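Home | Music | Couples | Interviews | Search

Nnamdi Adebisi on Jalari, the tour and who he's seeing

Dec 10, 2020

Nnamdi Adebisi is late to the call. Bad signal, he says, he's at his mom's in Ekbridge. The singer put out his second record, Jalari, in July and has been dodging one question ever since. So we asked it first.

"Yes, I'm with someone," he says. "Two years now. She doesn't do the internet, so don't go looking."

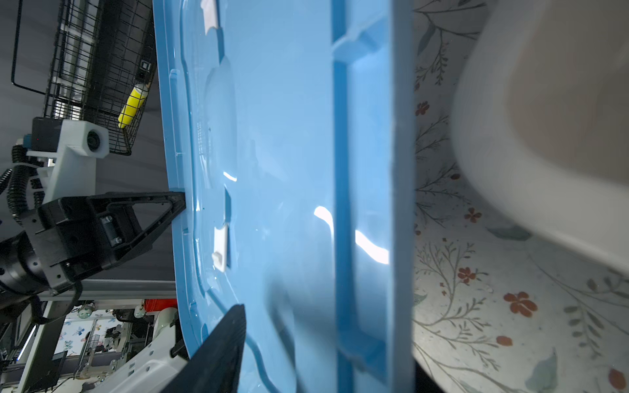 Onyekachi Isah, reached later by phone, said the pair met backstage at a show in Grendine and that he'd known before either of them did. He played bass on the record. Also on most of the old ones.

Adebisi laughs when he hears that. "He tells everyone that." The breakup songs on Jalari are old, he says - written before all this, some of them when he was 15. He kept teh words and changed the chords.

"People think track two is about an ex. It's about my brother moving out."
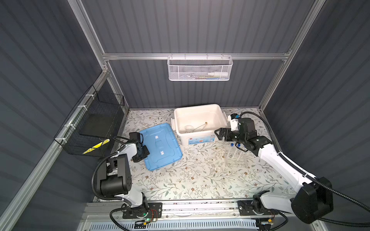 The tour was meant to be 44 dates. None happened. He spent the spring writing instead, mostly at night, mostly on a borrowed piano. A new single, Tijani, is done. No date for it yet, the label wants to wait.

Marriage? Long pause.

"Ask my mom, she's got a hall picked out."
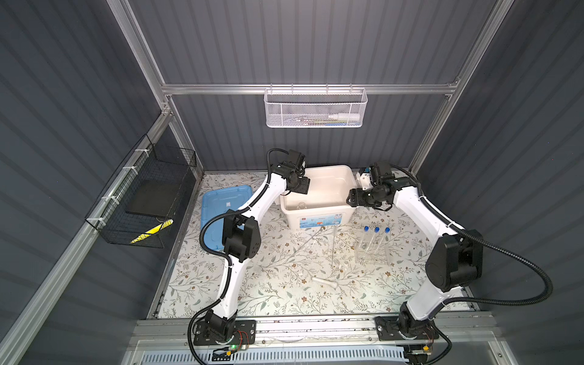
He won't say wich hall. He does say he wants kids, a dog and a house with a room for the drums, and that he'd move back to Ekbridge for it. Then his phone drops out again and he texts to say sorry, dinner's ready.

Related
Jalari: every song, ranked
Onyekachi Isah talks bass, bills and his solo plans
Grendine nights: the best small shows

We use cookies to make this site work. Accept | Settings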